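3. 材料と方法

3.1 対象資料

本研究の対象は、プリスタービー（Plistarby）地方文書館が所蔵するフツリャク（Hutsuliak）家文書のうち、折り目および小口に破損が認められた書簡・帳簿類579葉である。料紙の大半は亜麻および木綿のぼろを原料とする手漉き紙で、後年の帳簿には木材パルプを含む機械抄き紙が混在する。文書群は受入れ以前に複数の所有者のもとで保管されており、過去の補修に用いられた接着剤も一様ではない。動物膠による裏打ち、種別不明の植物性糊による継ぎ、感圧粘着テープによる応急的な貼り合わせが、同一の冊子の中に併存する例も少なくなかった。

接着剤の選定にあたっては、可逆性、経年による変色の少なさ、および料紙の柔軟性を損なわないことを基準とした。紙資料の修復においては、小麦澱粉糊がこれらの条件をおおむね満たす材料として広く用いられている。その一方で、糊の性状が調製者の経験に依存する度合いは大きく、同じ原料を用いても、煮熟の長さや撹拌の強さ、冷却後の裏漉しの程度によって仕上がりに差が生じることが実務者の間で指摘されてきた。本節では、この差を小さくするために定めた調製手順と、その評価方法について述べる。

資料の事前調査はギンティン（Rizal Ginting）が担当し、各葉について料紙の種別、インクの種別、破損の位置と形状、既存補修の有無を調査票に記録した。没食子インクによる焼けが進行している葉は水分の影響を受けやすいため、別の処置区分に移し、本節で述べる糊差しの対象から除外した。水溶性の朱または染料系の着色が確認された葉についても同様の扱いとした。除外の判断は、目視に加え、目立たない箇所での点滴試験の結果に基づいている。

3.2 小麦澱粉糊の調製

糊の原料には、グルテンを除去した精製小麦澱粉（Ziklow）を用いた。澱粉は開封後、乾燥剤とともに密閉容器に移し、冷暗所に保管した。水は脱イオン水を用い、使用の当日に採水した。

澱粉はあらかじめ水に浸し、一晩静置したのち、上澄みを捨てて新しい水と入れ替えた。従来の文献には長期の浸漬を推奨するものもあるが、予備試験では一晩の浸漬と、より長い浸漬との間に、乾燥後の皮膜の透明度について判別できる差は認められなかった。ただし、浸漬を行わない場合には煮熟の初期にだまが生じやすく、裏漉しの回数が増える傾向があった。このため、浸漬の工程は省略せずに残すこととした。

配合は水と澱粉の容積比を変えた4種とし、濃い順にA、B、C、Dの記号を付した。Aは台紙への固定など強い接着を要する箇所を、Dは薄い典具帖紙による補強を想定したものである。BおよびCは折り目の繕いと欠損部の補填に用いることを念頭に置いた。いずれの配合についても、調製者は同一の者とし、計量から冷却までを連続した作業として行った。

煮熟には二つの方法を採用した。第一は、片手鍋を電熱器にかけ、木べらで練り続ける従来の方法である。第二は、ビーカーに懸濁液をとり、卓上型の加熱撹拌機にのせて加温しながら撹拌する方法である。後者に類する機器の例を図1に示す。円形のステンレス鋼製加熱板を上面に備えた小型の実験用機器で、操作面には赤く光る二つの表示部と、二つの丸いつまみが配されている。 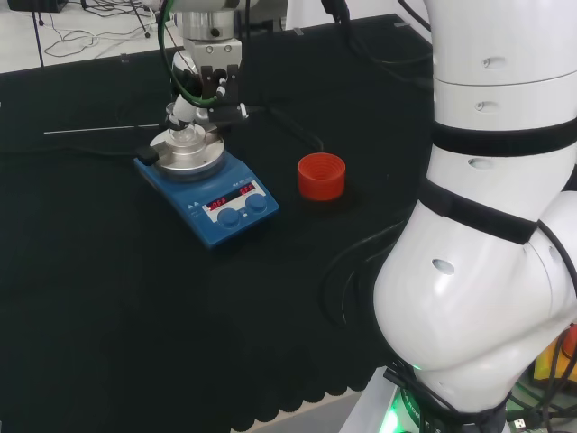 いずれの方法においても、懸濁液は弱い加熱から始め、白濁した液が半透明に変わり、へらに抵抗が感じられるようになった時点を糊化の開始とみなした。以後は加熱を一定に保ち、撹拌を止めずに煮熟を続けた。撹拌子による撹拌は、粘度の低いCおよびDでは支障なく行えたが、AおよびBでは糊化の進行とともに撹拌子の回転が不安定となり、途中から手による撹拌に切り替える必要があった。この切り替えの時点は調製記録にすべて記載し、後の解析において区別できるようにした。

煮熟の終点は、従来、糊をへらからすくい落としたときの垂れ方によって判断されてきた。本研究でもこの判断を排除せず、マルチュク（Lesia Marchuk）が終点と判断した時点で加熱を止め、そこまでの経過時間を併記する方式をとった。熟練者の判断と時間の記録を並べて残すことで、経験の浅い調製者が手順を習得する際の手がかりを得ることも、本研究の目的の一つである。

加熱を終えた糊は陶製の鉢に移し、表面に皮膜が張らないよう少量の水を張って放冷した。冷却後、水を捨て、馬毛の漉し器で裏漉しを行った。裏漉しは糊の塊を漉し器の目に押しつけるのではなく、へらを寝かせて引くようにして行い、これを粒が感じられなくなるまで繰り返した。使用時には少量ずつ水を加え、糊刷毛で練りながら濃度を調整した。

防腐剤は添加していない。調製した糊は18℃に保った保管庫に置き、表面の変色、臭気、離水のいずれかが認められた時点で廃棄した。使用前の確認は作業者が毎朝行い、結果を容器の札に記入した。冷蔵による保管も検討したが、老化に伴う離水が早く現れ、練り直しても元の滑らかさに戻らないことが多かったため、本調査では採用しなかった。

3.3 補修紙と試験片

補修紙には楮を原料とする手漉き紙（Plokano）を用い、厚さの異なるものを資料の料紙に合わせて使い分けた。補修紙の縁は水筆で湿らせてから手で引き裂き、繊維の毛羽を残した。刃物で切断した縁は、乾燥後に段差となって本紙に負担をかけるため、裏打ちの全面貼りを除いて用いなかった。

接着性の評価には、原資料に代えて、同時代の白紙の見返しから採取した紙片および市販の亜麻紙を試験片とした。試験片は二枚を一定の幅で重ねて接着し、吸取紙と不織布の間に挟んで軽く加圧した。乾燥後、14日間にわたり恒湿の環境に置いてから、剥離試験、折り曲げ試験、色差の測定に供した。恒湿槽への搬入は7月27日に行い、すべての配合の試験片を同時に収めた。

剥離試験はステルマフ（Vitalii Stelmakh）が担当し、剥離が糊の層で生じたか、料紙の繊維を伴って生じたかを顕微鏡下で区別した。修復処置においては、接着部に無理な力が加わった場合、本紙よりも先に接着部が外れることが望ましい。したがって、剥離に要する力が大きいことをもって優れた糊とは評価せず、破壊の生じた位置をより重視した。

可逆性の試験では、接着部に湿らせた吸取紙をあて、補修紙が無理なく持ち上がるまでの経過を観察した。水分の与え過ぎは料紙に輪染みを残すおそれがあるため、吸取紙の湿り具合は事前に別紙で確かめ、同じ作業者が一連の試験を通して行った。除去後の料紙に残った糊は、湿らせた綿棒で軽く押さえて取り、こすり取ることは避けた。

3.4 資料への適用

試験片による評価を経たのち、資料本体への処置を開始した。処置は冊子単位で進め、綴じの解体を要するものについては、解体前に丁の順序、綴じ穴の位置、綴じ糸の経路を図に起こした。この記録作業はマクシミウ（Vasylyna Maksymiv）とシモネンコ（Tamara Symonenko）が分担し、一方が作図したものを他方が原資料と照合した。

表面の塵埃は柔らかい刷毛と粉末状の消しゴムで除去した。鉛筆による後年の書き込みは、来歴に関わる情報を含む可能性があるため残した。旧補修の除去は、料紙に硬化や引きつれを生じさせている箇所に限った。安定した状態にある膠の裏打ちについては、除去に伴う危険が利点を上回ると判断し、現状を維持した。

折り目の繕いには主としてCを用い、料紙が厚く腰の強い帳簿にはBを用いた。Aの使用は表紙まわりの接着に限られた。糊は補修紙の側に塗布し、余分を吸取紙で除いてから本紙に置いた。乾燥の途中で吸取紙を取り替え、初回の取り替えは湿りが最も強い段階で早めに行った。この取り替えが遅れた葉では、補修紙の周囲に細かな波打ちが残る例があり、該当する葉は改めて加湿して平らに整えた。

処置の経過は葉ごとに記録票へ記入し、使用した糊の配合、調製の回、煮熟の方法を必ず併記した。将来の再修復において、どの箇所にどの糊が用いられているかを特定できるようにするためである。記録票の写しは資料とともに中性紙箱に収め、原本は文書館の管理台帳に綴じ込んだ。処置を終えた資料は9月以降、閲覧室での利用に順次戻されており、利用に伴う状態の変化については、返却時の点検を通じて継続して調査している。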